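Drustlow Shallow Sorting Trays, set with blocks

Home > Sorting and storage > Trays
Page last updated 22 December 2019

We stock five makes of sorting tray and most of them promise far too much. The Drustlow is a shallow plastic tray with rounded corners. You put blocks in it. The maker's leaflet says it "builds focus" and "supports early maths thinking", and we have left both claims off the label because we have seen no evidence for either.

What you get is a set of trays in plain colours, a bag of rectangular blocks and a drawstring for the bag that will probably be the first thing to go. The trays and blocks are all one-piece plastic, with no stickers or printing to peel off.

Size and weight
Each tray is 200 mm long and 130 mm wide. An empty one weighs next to nothing, and this is our main complaint. On a smooth table it slides if you drop a block in from any height. The leaflet mentions a "stay-put base", by which they seem to mean that the underside is flat. If sliding bothers you, put a damp cloth under it or buy the Gamora, which has rubber feet and costs 8 pounds more.

The low sides are a better idea than they look. You can get at a block from the side without knocking your knuckles, and you can see what is in each tray without leaning over. The price of that is a tray that won't hold much once the blocks start to pile up. They sit at all angles when tipped in and the top ones come over the edge sooner than you would like. Lay them flat if you want to fit more.

Colours
Colours vary from batch to batch. We have had teal, red and others since April, and we can't pick them out for you. The blocks are a separate matter, and the blues and greens we have had have been easy to tell apart in ordinary room light. Under a yellowish lamp we are less sure. Please don't buy these for any kind of colour test.

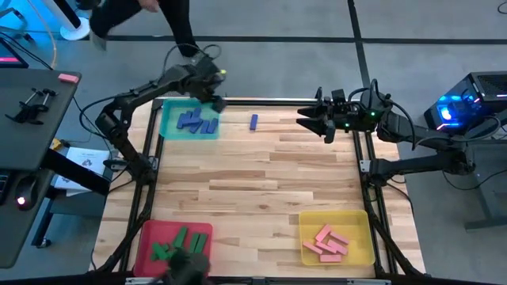

The maker also says the plastic has been through 2,000 drops. Drops from where, and on to what, we asked in writing and are still waiting to hear. Our own returns shelf has a few with chipped rims and none split through the base - decent for the money, though hardly the "lifetime tray" on the box.

Cleaning
Warm water and washing-up liquid. The leaflet says dishwasher safe, top rack. We put one through and it came out with a slight bow along the long side, so we say hand wash only.

How it compares
Ina: deeper, heavier, stacks properly. Blocks not included. Better if you mainly want storage.
Gamora: rubber feet, fewer colours, dearer. Better on a slippery table.
Ông: very handsome in the catalogue. The lids on our last delivery didn't fit and we have stopped ordering it for now.

Spares
Single trays can be bought on their own, colour as it comes. Blocks are sold by the bag only. The drawstring is not sold separately, but a shoelace fits.

Returns
Unused sets can come back in the original box. We will take back a used one if it has a fault - please send a photo of the damage first.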